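Benefits Eligibility Adviser (Health Cost Support)

Employer: Zodulgate
Reference: 268
Location: Akpalu House, with one day in each five worked at the Hunel enquiry desk
Contract: permanent, full time
Reports to: Adom Abubakari, Head of Casework

About the post

Zodulgate runs an advice and casework service for people who need help paying for prescriptions, dental treatment, sight tests and travel to hospital. Most of our clients have a low income, a long-term condition, or both. Many have been refused help once already and do not know that the decision can be looked at again.

The adviser holds a caseload of 46 open files. A file is opened when a client signs the form of authority and closed when the decision notice has been received and explained to them. Files range from a single exemption certificate to a full low income claim with savings, rent and care costs to be worked out.

The post is new. It has been created to take on the Virkaner contract, which covers people leaving hospital who have a change of income during the first months at home.

Main duties

Interview clients by telephone and in person to establish household make-up, income, capital and housing costs.

Work out likely entitlement to full or partial help, and record the calculation on the case system in a form that another adviser can check.

Complete claim forms with the client, or on the client's behalf where a form of authority is held.

Prepare requests for review where a claim has been refused or where the level of partial help appears to be wrong.

Advise on refunds, including the time limits that apply and the receipts that must be kept.

Challenge penalty charges issued to clients who held a valid exemption, or who were entitled to one at the date of treatment.

Refer to debt, housing and disability benefit services where a need falls outside our own work.

Keep case notes up to date. Notes are written on the day of contact.

The adviser does not give medical advice and does not comment on whether a treatment is needed. Questions of that kind are passed back to the client's surgery or clinic.

Person specification

Essential:

At least two years' paid or unpaid experience of giving welfare benefits advice.

A working knowledge of means-tested benefits, including the treatment of savings and of other adults living in the household.

The ability to carry out a calculation by hand and to explain the result in plain words.

Accurate written English. You will draft letters that go out under your own name.

Experience of keeping confidential records.

Desirable:

Experience of reviews or appeals, at any stage.

Knowledge of hospital travel costs schemes.

A second language used by clients in the area – please say in your application which one, and whether you can read it as well as speak it.

A degree is not required. Applicants without formal advice training will be considered if they can show the experience listed above, and will be expected to complete our internal course within the probation period.

Hours and conditions

The working week is 35 hours. The enquiry desk at Hunel opens at 9.30 am and the adviser on duty should be there in time to open up. Evening telephone sessions are shared across the team and time off is given in return.

Work from home is possible after probation for calculation and letter writing. Interviews in person are held on our premises only.

Annual leave is 28 days plus public holidays. There is a workplace pension. Travel between the two sites is paid at the standard mileage rate or at the cost of the fare.

The probation period is six months, with a file review at the midpoint. The review covers five closed files chosen by the Head of Casework.

How to apply

Send a completed application form and a supporting statement of no more than two pages. The statement should take each essential point in turn and give evidence for it. CVs are not read at the shortlisting stage, so please do not rely on one.

Applications close at noon on the last working day of June. Shortlisted applicants will be sent a short written exercise – a sample household, a set of payslips and a refusal letter – to be completed in 61 minutes, including one minute for reading the instructions. Interviews follow within a fortnight.

If you need the form in large print, or an adjustment to the exercise or interview, contact Adom Abubakari by post or telephone before the closing date.
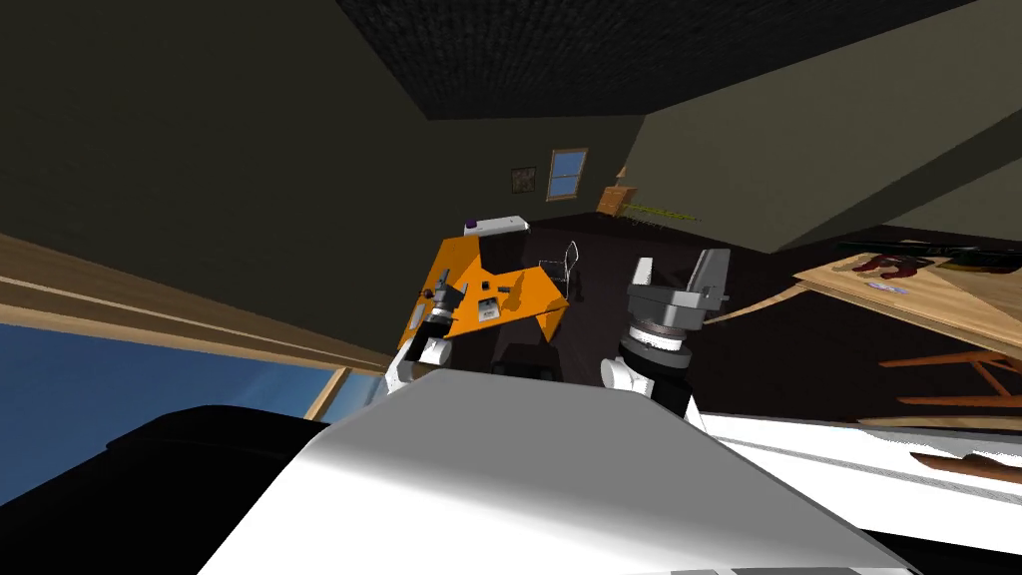 Checks before appointment

An offer is subject to two references, proof of the right to work and a basic criminal record check. One reference must come from your present or most recent employer or placement. We pay the cost of the check. A conviction is not in itself a bar to appointment and will be discussed with you before any decision is made.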